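Tips for a gripper arm on a home workbench

I have been building a small two-finger arm in our shared workshop since July, together with Kaiwen Li and Huiling Liang. These notes are for people who begin the same kind of build and do not want to repeat our mistakes.

Choose the table before the arm. A white top is good for the camera, but it shows reflections, and a patch of bright light can look like an object to the software. We turned our lamp to the wall and the false detections went down from 19 in one evening to 5.

Wipe the top before you start a run. Crumbs and small dust are no trouble for the fingers, but they are trouble for the picture. A damp cloth is enough. If the top has fine grooves, wipe along them.

Practise with things from the kitchen. Empty drink bottles are cheap, they roll, and they are clear, so they are harder than they look. Put a big solid container beside them, so that the arm must learn to go round.
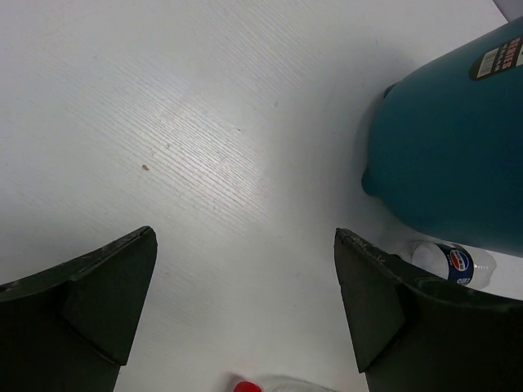
View from the wrist camera, with bottles and the teal container.

Lay bottles on the side in the beginning. Bring the fingers down across the body of the bottle and close slowly. Leave the cap on, because without it the bottle gives way and slips out.

Do not paint the fingers. We painted the first pair and the paint came off on everything. Scratches on the upper edge do no harm. Look at the inner faces instead, and change the fingers when these are no longer flat.

For the cable, leave a loop of 300 mm at the wrist. Lingyun Cao made ours shorter, and the plug came out each time the arm turned fully to the left. Fix the loop with soft tape. Cable ties are too sharp.

Write down each grip in a notebook, also the failed ones. Our first notebook has 106 lines and I still look in it when something goes wrong.

Switch off at the wall before you touch the screws.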